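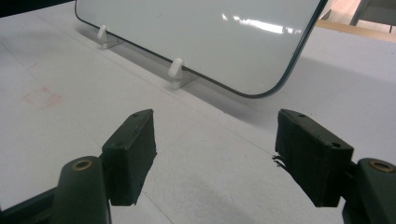
Foam-padded fingers and an upright panel on the test table at Haslam.

Home | About us | Gripper tests | Reports | Contact

About us

Killitz tries out grippers, arms, cameras and controllers for firms that are choosing what to buy. We do not sell any of them and take no commission from makers.

The company started in one room on Lollard Street and now works from Unit 15, Haslam Yard. We have five test tables. Each gripper is put through the same set of 803 picks, using flat panels, boxes, bottles and soft bags. Finger pads are tested until they wear, and we log the pick at which the grip first slips. Our longest run so far on one pair of foam pads was 2,988 picks.

Results are kept in Paka, our own record system. Clients can log in to compare two or more grippers on the same task and watch the footage from each run.

Controller tests were added in July. Visits to Haslam are by appointment, and you are welcome to bring your own parts.

Page last updated 20/09/2023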